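Week 6 handout: Sorting, Portioning and the Small Orange Problem

Intro to Household Systems, Mar 11, 2018
Instructor: Wiroj Meesuk

Bring this sheet to lab. Last time eleven of you shared one copy, and it came back with soup on it.

## Where we left off

We finished the Getthorpe reading on pantry layout, which argues that most kitchens are arranged by whoever unpacked the boxes first and then defended forever. If you skipped it, go back and read the section on shelves. You may skip the section on spice drawers. The author had clearly been hurt by a spice drawer.

Today's topic is **small loose items**: the stuff that doesn't stack, has no lid, and rolls under the stove when you look away. Nuggets, dumplings, apricots, play food, corks, that one walnut.

## Terms you need

- **Unit item:** a thing you would pick up by itself. One nugget is a unit item. One grain of rice is a cry for help.
- **Resting spot:** where an item sits between being picked up and being put away. In my house this is the windowsill.
- **Sorting by look:** deciding what a thing is from color and outline, with no touching or sniffing.
- **Stray:** a unit item that has left its group. Strays take more of your time than the group does.

## Sorting by look, and why it goes wrong

Color is the first thing people use, and it's a terrible witness. Orange alone covers carrots, cheddar, clementines, breaded chicken, half the toy box and most of what my nephew brings to the table. Shape helps if the item is regular. Once it's lumpy and more or less oval, you are down to surface, and surface is hard to read when you can't get a sharp look at the thing. 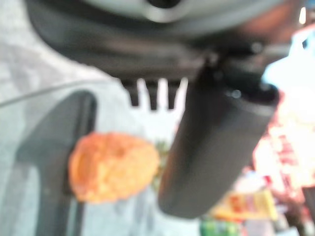

The Skurnton exercise makes the same point with a tray of mixed items and a short time limit. You get 30 seconds to write down what each item is and which bin it goes in. Then you get to pick them up. People tend to be very sure of themselves in the first half and rather quiet in the second.

For our version, use three bins:

1. Food
2. Not food
3. Can't tell yet

Bin 3 is a real bin. I say this every year, and every year somebody leaves it empty out of pride and files a rubber tangerine under lunch. You won't lose points for using it. You will lose points for biting anything.

## Surfaces

Work on a plain, pale surface if you can get one. A patterned tablecloth hides strays, especially the floral one in the lab cupboard, which once hid an entire radish until October. Leave space between items. If two things touch, write them down as two things anyway.

## Lab work

Pairs, please. One person sorts, the other writes and keeps their eyebrows still.

- Lay out the tray from the Mekonnen kit. Check it against the card in the lid.
- Sort by look only and record your bins.
- Handle each item, then record your bins again in a second column.
- Mark every item that changed bins and write one sentence on what fooled you. "It was orange" is a start but it isn't a sentence about *you*.
- Put everything back in the kit. All of it, including the pea.

## For next time

Read the Zerer chapter on containers, up to the part about string. Bring one small item from your kitchen that a stranger might misfile. Nothing wet, nothing alive, and no more garlic. We have enough garlic.

Lab write-ups go in the tray outside my office, stapled. The stapler is on a chain now.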